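Where Does the Water Go?
A Wukcombe Kids page by Celeste Barreto

Every time you wash your hands, water runs down a hole and you stop thinking about it. But that water has a long trip ahead. It goes through pipes in your house, then through bigger pipes under the street, and in the end it gets cleaned and goes back to a river.

This page follows the water from the kitchen to the river. We'll use the town of Wukcombe, because that is where we live, but most towns work in much the same way.

Pipes you don't see

A house has two sets of water pipes. One set brings clean water in. Those pipes are narrow, and the water inside them is being pushed. The push is called pressure. When you open a faucet, pressure sends the water out, even if the faucet is upstairs.

The other set takes used water away. These are called drain pipes, and they are wider. There is no push in a drain pipe. The water just runs downhill. Gravity does the work, so every drain pipe in a house has to slope a little.

Most of these pipes are hidden in walls and under floors. In a kitchen they are often inside a cabinet, below the sink. Other cabinets are for plates and food and have only shelves inside. If you want to find the pipes in your own kitchen, ask a grown-up to help, since cleaning products are often kept in the same place. 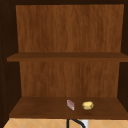 The bend in the pipe

Under most sinks, the drain pipe makes a strange curve. It goes down, then up, then across. This bend is called a trap.

A trap always holds a little water. Each time you use the sink, old water in the bend is pushed along and new water takes its place. The water that stays behind works like a plug. Air from the sewer smells bad, and it can't get past the plug and into the kitchen.

If a sink isn't used for a long time, the water in the trap can dry up. Then the room may start to smell. Running the faucet for a minute fills the trap again.

What should go down the drain

A kitchen sink has a deep part called a basin. Some sinks also have a flat part next to it, called a drainboard. You put clean dishes there, and the drips run back into the basin.
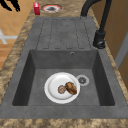

Water and a bit of dish soap can go down the drain safely. Cooking grease is a problem. It is runny when it is hot, but it turns thick and white when it cools, like candle wax. If that happens inside a pipe, it sticks to the sides. More grease sticks to it the next day. After a while there is only a small hole left for the water – and then there is no hole at all.

Other things to keep out of the sink:

Coffee grounds
Rice and pasta, which swell up in water
Paint
Stickers from fruit
Small toys

Let grease cool in a can and put it in the trash. Scrape plates before you wash them.

Try it: make water spin

You need a sink with a plug and some water. Ask before you start.

1. Put the plug in and fill the basin halfway.
2. Wait until the water is still.
3. Pull the plug out slowly and watch the water above the drain.
4. Fill the basin again. This time, stir the water in a circle with your hand before you pull the plug.

The second time, you will probably see a funnel shape. It is called a vortex. The water was already turning when it began to drain, and as it gets pulled toward the hole it turns faster. A skater does the same thing when she pulls in her arms.

Some people say that water always spins one way in the northern half of the world and the other way in the southern half. That is true for huge storms. A sink is too small for it to matter. Stir the other way and see what happens.

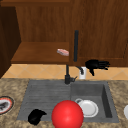 Under the street

Your drain pipe joins a sewer pipe outside. In Wukcombe, the sewer under Antunes Street takes water from 464 homes. The pipe gets wider as more streets join it. Round metal covers in the road let workers climb down and check it.

At the low end of town the pipe reaches the Dirkis treatment plant. First, metal screens catch rags and sticks. Next, the water sits in big tanks so that sand and dirt can sink. Then tiny living things called bacteria eat much of the waste that is left. These bacteria are helpful, and the plant keeps them alive by blowing air bubbles into the tanks.

After a last cleaning, the water flows into Plurnura Creek, and the creek carries it to the river.

Words to know

Basin: the deep part of a sink
Pressure: a push that moves water through a pipe
Sewer: a large pipe that carries used water away
Trap: a bend in a drain pipe that holds water
Vortex: water or air that spins around a center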